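ホーム　最新号　バックナンバー　投稿規定　検索　ログイン

4　寝台という作業台

4.1　たたむ場所はどこにあるか

前節では、洗い終えた衣類が物干しから収納に至るまでの経路を、住戸の間取りに重ねて整理した。本節で扱うのは、その途中にある短い停留、すなわち衣類が広げられ、折られ、積まれる場所である。調査を設計した段階で私たちが思い描いていたのは、食卓かアイロン台、あるいは居間の床だった。ところがFlurnbridgeとLernusdenの両地区で集めた記録を開いてみると、圧倒的に豊かな記述が寄せられていたのは寝台の上についてだった。これには筆者一同、かなり興奮した。家具としての寝台は眠りの研究でも住宅史でも繰り返し論じられてきたのに、昼間の寝台が家事の作業面としてどう使われているかは、ほとんど手つかずのまま残っているのである。

対象としたのはJodness調査に参加した104世帯で、各世帯には8週間にわたり、洗濯物をたたんだ日の様子を自由に書いてもらった。書式は設けず、一回あたり1000字を上限とした。上限を設けたのは読み手の都合にすぎないのだが、実際には上限いっぱいまで書いてくる人が多く、欄外に靴下の組み合わせ方の図まで添えてあるものもあった。たたみ方について人はこれほど語りたいことを持っているのか、と読み合わせのたびに声が上がったことを記しておきたい。

本節の分析に用いるのは、このうち寝台での作業が明記された360件の記述である。引用にあたっては、方言や言いよどみを整えず、改行のみ詰めた。

4.2　高さと柔らかさ

寝台が選ばれる理由として最初に挙がるのは広さだが、記述を読み進めると、高さについての言及が同じくらい熱心であることに気づく。立ったまま前にかがむ人、縁に浅く腰かけて体をひねる人、床に膝をついて寝台の縁を机のように使う人がいて、それぞれが自分の姿勢を当たり前のものとして書いている。ある参加者は、膝をつくとちょうど肘が掛け布団の高さにくるので袖を折るのが楽だと述べ、同じ住戸のもう一人は、膝が痛くなるから自分は必ず立つと書いている。二人は同じ寝台の反対側から近づき、それぞれの側に自分の山を作る。寝台の幅は、身体の異なる二人が同時に作業できる幅でもあるわけだ。

柔らかさの評価は割れた。掛け布団の上では折り目が沈み、きっちりした角が出ない。机の上でなら手のひらで押せば済むところを、寝台では下の布まで一緒にへこんでしまう。それでも寝台を離れない人たちは、この不利を手の使い方で補っている。折った辺を押さえずに持ち上げ、空中で一度そろえてから置く。あるいは片方の手を衣類の下に差し入れ、手のひらをその場限りの台にする。後者を詳しく書いた記述は、説明のうまさでも群を抜いていた。

「右手は下じき、左手がアイロンです。下じきを抜くときに、そっと向こうへ逃がすのがこつで、これを急ぐと全部やり直しになります。」

なんと生き生きした技術記述だろう。ここで語られているのは、柔らかい面の上で形を保つための、道具を使わない工夫である。同様の動作は、母親から教わったとする人にも、独り暮らしを始めてから自分で思いついたとする人にも見られた。

柔らかさには積極的な効用も認められている。机の端からは靴下が落ちるが、掛け布団のしわは小物を受け止める。しわの谷を仕分けの溝として使い、子どもの肌着と大人の肌着を別々の谷に入れる例もあった。面が平らでないことが、そのまま棚の代わりをしているのである。

4.3　山の順序

たたまれた衣類は、ほとんどの場合、積まれる。どの順に積むかについて、本稿ではZemanの三分法を手がかりにする。Zemanは積み重ねの順序を、運ぶ順（収納に近いものから取れるように積む）、崩れない順（大きく重いものを下にする）、出てきた順（かごから手に触れたものをそのまま積む）に分けた。簡明な区分で、実際に記述に当ててみると驚くほどよく効く。

ただし一つの山が一つの原理だけでできていることはまれで、たいていは途中で原理が入れ替わる。崩れない順で始めた人が、残りが少なくなると出てきた順に移る。運ぶ順で積んでいた人が、来客の呼び鈴で手を止め、戻ってからは別の順で続ける。私たちは当初、こうした混合を分類の失敗とみなして頭を抱えたのだが、読み返すうちに、入れ替わる箇所こそが面白いと考えるようになった。山を上から見ていくと、その午後に何があったかがおぼろげに読めるのである。書き手自身もそれに気づいていて、「下半分はまじめな私」と注記した例がある。

順序と並んで多くの言葉が費やされているのが、いちばん上に何を置くかという問題である。柄のある服を上に置くと答えた人は、その理由を見つけやすさに求めていた。無地の濃い色の服は、たたんでしまうと互いに区別がつかない。紺のカーディガンなのか紺のズボンなのか、山のままでは縁の厚みで見当をつけるしかない。そこで柄物を一枚載せておくと、それが山全体の目印になる。Lernusdenのある世帯では、家族が山を「水玉の」「しまの」と上の一枚の名で呼び合っており、下に何が入っているかは、積んだ人だけが知っている。

反対に、柄物を必ず内側へ隠す人もいる。プリントを傷めないためと説明されることが多いが、柄が外を向いていると落ち着かない、片づいた気がしない、という感覚的な説明も根強い。この対立は両地区にまたがって見られ、年齢による傾きも読み取れなかった。好みの問題だと言ってしまえばそれまでだが、好みがこれほどはっきり手順に現れる家事は多くない。

4.4　下に敷かれたものの柄

ここまで寝台を一枚の面として扱ってきたが、当然ながらその面には色も柄もある。筆者らがこの点に注意を向けたのは調査の後半、2018年2月8日の読み合わせの席だった。掛けカバーの柄を替えてからたたみにくくなった、という短い一文が読み上げられ、そこから議論が止まらなくなった。布の手触りは前と同じだという。変わったのは柄だけである。

記述を柄の観点から読み直すと、寝具カバーへの言及は思いのほか多く見つかった。無地の淡いカバーを使う人は、濃い色の小物が見つけやすいことを喜び、白い肌着を見失うことを嘆く。濃い無地ではこれが逆転する。格子柄のカバーについては、線を定規代わりにして袖の折り返し位置を決めるという、実にうらやましい使い方が報告されている。試しに筆者の一人が自宅の格子のカバーで一週間まねてみたところ、家族からシャツの幅がそろったと評価された。

文字や絵を散らしたカバーは、これらのどれとも性格が異なる。淡いところも濃いところもあり、細かい活字の部分と大きな見出しの部分が隣り合う。衣類を一枚置けば、その縁は場所ごとに違う色と接することになる。図4では、新聞の紙面と写真を貼り合わせたような柄のカバーの中ほどに、たたんだ衣類が重なっている。上の一枚は濃紺から黒の地に、クリーム色と白で点やジグザグ、ひし形の集まりなどを配したもので、その下に無地の濃紺の一枚がある。柄の上に柄が載り、その間に無地が一枚はさまった状態と言ってよい。

注目したいのは、無地の一枚の役割である。右に突き出た角の部分では、濃紺の布がカバーの印刷とじかに接し、たたんだ形の輪郭がそこで素直に読み取れる。4.3で見たように、無地の濃色は山の中では見分けにくい厄介者として語られることが多い。しかし下に敷かれた面がにぎやかなときには、その同じ無地が縁取りとして働く。服どうしの関係だけを見ていたのでは出てこない性質であり、下の面まで含めて初めて論じられる。このことを考え始めてから、筆者らは自宅の寝台を見る目がすっかり変わってしまった。

左側に細くのぞく赤も見逃せない。濃い色どうしの山では、こうした一筋の明るい色が、重なりの境を教える手がかりになりうる。記述のなかにも、縁の色で服を引き当てるという話は繰り返し現れる。「赤いのが見えたら体操着」と書いた子どもの記述は、親の長い説明よりもはるかに実用的だった。

図4　新聞紙面風の柄をもつ寝具カバーと、その上に重ねた衣類
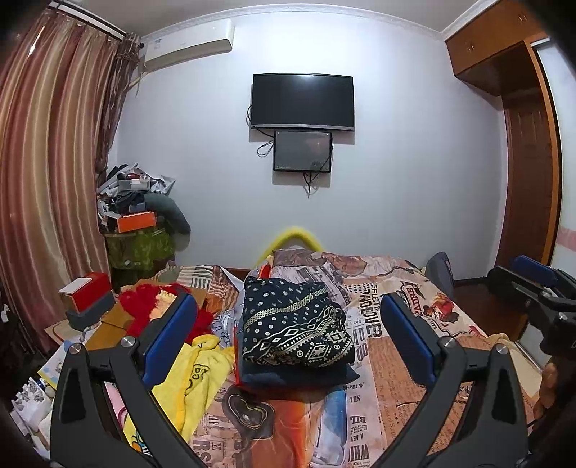
Žofie Kubíčekは草稿へのコメントで、柄の細かさよりも文字の有無のほうが効いているのではないか、と問いかけている。人は文字があるとつい読んでしまうものだから、見出しのような大きな字が衣類の脇にあれば、手元を見ているつもりでも目はそちらへ寄っていく。花柄や格子ではそうはならないはずで、にぎやかな柄とひとまとめにするのは惜しい、というのである。

たいへんありがたい指摘で、筆者らはすぐに記述の読み直しにかかった。すると、文字入りのカバーを使う世帯には確かに「読む」話が出てくる。たたむ手を休めて同じ見出しを何度も読んでしまうという人、途中で切れた単語の続きを考えるのが癖になったという人、字の覚えはじめの子が洗濯物をどけながら下の字を読み上げるという人。最後の例では、たたんだ山が読みかけの文字をふさぐたびに子どもが山を動かすので、作業はまるで進まないそうだが、書き手の筆は楽しげだった。

一方で、文字は位置を言い表すのに役立つという報告もある。Flurnbridgeの一世帯では、カバーに印刷された大きな字を置き場の名前として使っており、タオルはこの字の上、寝間着はあの字の上と決めている。カバーを洗って掛け直すと字の向きが逆になることがあり、その日はタオルの場所が足元に移る。それでも家族は字のほうに従うという。寝台の上の配置が、部屋の方角によってではなく布の印刷によって定められているわけで、4.1で述べた間取りにもとづく経路の図には描き込みようがない。次の調査では、住戸の図面に加えて寝具の柄の見取り図もぜひ用意したい。

4.5　山が去るまで

寝台での作業には、ほかの場所にはない期限がある。夜になれば、そこで眠らなければならない。食卓の山は食事のたびに端へ寄せられ、椅子の山は何日もそのまま残るが、寝台の山はその日のうちに必ず動かされる。行き先が収納であるとは限らない。椅子の上、床の上、隣の寝台への一時的な移動も多く、翌朝また掛け布団の上に戻される山もある。ある参加者はこれを「通勤」と呼び、一つの山の往復を四日にわたって書き留めてくれた。

この往復のあいだに山は少しずつ形を変える。上の一枚が着られて減り、下の角がずれ、運ぶときに腕が当たる側だけ丸くなる。崩れない順に積まれた山が往復に強いことは予想どおりだったが、出てきた順の山も案外よくもちこたえる。小さい服が大きい服のくぼみに沈み込み、互いにかみ合うからだと、ある書き手は推測している。確かめるには積み方ごとに同じ回数だけ運んでみる必要があり、これについてはLernusdenの参加者数名がすでに自宅で試し始めている。結果は5節で取り上げる。

関連する論文
・物干しから収納まで：住戸内の布の経路
・椅子の上の服はいつ片づくか
・格子柄を定規にする：家庭の採寸についての覚え書き
・Flurnbridge地区における食卓の昼間利用
・靴下の組み合わせと呼び名

当サイトでは、閲覧状況の把握と表示設定の保存のためにクッキーを使用しています。閲覧を続けると、クッキーの使用に同意したものとみなされます。　同意する　設定を変更する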